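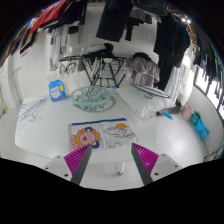

What do we do if someone comes to the side gate and won't say who they're here for?
Keep the gate shut, send them to the Firley Street entrance and ring the office. If they won't go, call the police and then the office.

Minutes, Trekholm Neighbourhood Safety Group
2 January 2020
Chair: Saron Tesfamariam
Minutes of the December meeting were accepted with one correction: the stolen trailer belonged to Gashaw Tyres, not to the unit next door.

1. Police report
The liaison constable sent a written report. There were 13 reports of theft from vehicles in December, most of them in the lane behind Atska Court. In four cases the vehicle was unlocked. Two reports of trespass at the primary school were received after the end of term. One man was spoken to and moved on. No charges have been laid in either matter.
A resident asked whether the trespass reports involved the same person. The Chair said the report didn't say and she would ask.

2. School side gate
The latch has been replaced and the gate now locks from the inside. The question at the head of these minutes came from a parent and the answer is the one given by the school office. It will go on the noticeboard before classes resume. The meeting discussed whether the gate should be closed for good. Several parents who walk from Atska Court were against this because of the extra distance along the main road. No motion was put.

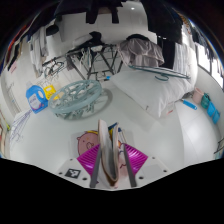

Printed cloth and folded item, laundry area.

3. Lane lighting
Council has replied to our letter. The lights behind Atska Court are on the maintenance list but no date has been given. A quote for two sensor lights on the Gashaw Tyres wall came in at $184, fittings only. The owner is happy to have them on his wall and will supply the power. Moved that the group pay for the fittings. Seconded and carried.
The Chair will write to council again and ask for a date in writing.

4. Letter drop
Flyers on locking vehicles and garages are printed. Firley Street and the lane will be done first. 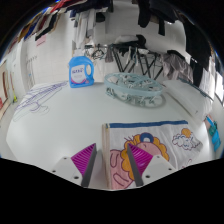 The other streets can wait until the flyers have been changed to show the new number for non-urgent reports. The old number still rings but goes to a recorded message. Anyone holding leftover flyers from the first batch should bring them back.

5. Other business
A resident of Firley Street reported a white ute parked overnight near the reserve on several occasions. She was advised to note the registration and pass it to the constable, and not to approach the driver.
Request for a spare key to the meeting room cupboard was held over.

Actions
Chair: letter to council, question to constable about trespass reports
Chair: order light fittings
School office: notice for side gate

Meeting closed. Next meeting same place, date to be emailed.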